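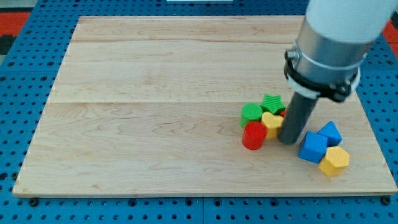

From: Jeptoo Odera
To: shop-and-bench list
Subject: Re: wood top over perforated table, how to hold it down

Defne Sezer wrote:

> We have a metal table with a grid of holes over the whole top and
> I want a flat wood surface on part of it. The holes swallow small
> parts and anything light catches on them when you slide it across.
> I was going to buy a sheet of MDF and clamp it at the edges. Is
> there a reason to use solid wood? And does it need to be bolted, or
> is clamping enough? We use it for sorting and for the block sets,
> so nothing heavy.
>
> Defne

Defne,

I would skip the clamps. We had two on ours for most of a winter and they were always where somebody's forearm wanted to be. They also work loose. You already have a table full of holes, so use them.

Our board is made of pale planks edge to edge, with the seams running across. Berkay Bilgin glued it up from leftover maple shelving. It is 600 mm on the long side. He left the width a bit under what the table would take so that a strip of the blue still shows on the left and right, and that has been handy for fixing other things down next to the board without drilling it.

For the near corners we use black bolts that go down into the table holes. Measure your hole spacing before you cut anything. I measured ours from the edge of one hole to the edge of the next, wrote that down as the spacing, and had to plug two holes and start over. Go center to center. If your table is made of panels that meet in the middle like ours, measure across the joint too, as the spacing there may not match the rest.

On MDF or solid wood: MDF will be flatter on the first day and costs less. The edges get fuzzy and if a wet cup sits on it you will have a raised ring for good. Solid wood can be sanded back. It also moves with the seasons, so make the bolt holes a little oversize across the grain and don't crank the bolts down. Ours cupped slightly in August. I loosened everything, left it overnight, and it sat flat again.

Finish: I sanded to 120 and wiped on one thin coat of Carnuvent oil. Two coats made a test piece slick and the smaller blocks slid too easily. Orest Sydorenko thinks bare wood is better still, and he may be right, but it picks up hand grime fast.

As for the block sets, I keep only a few out at a time, close together, and the rest stay in the bin. The green cylinder with the dimpled top is the one I would miss most. You can tell it from the others by feel, and on light wood the colors are all easy to pick out. On the bare table the dark holes made everything look busy.

Cost for us was 85 for glue, oil and hardware, with the wood free. Zerrin Toprak priced a ready-made top from Vellach before we started and I don't remember the number, but it was enough that we went and looked for shelving.

If you send me your table size and the hole spacing I can tell you whether our drilling template would fit. It is a strip of scrap with 5 holes in it and I can mail it.

Jeptoo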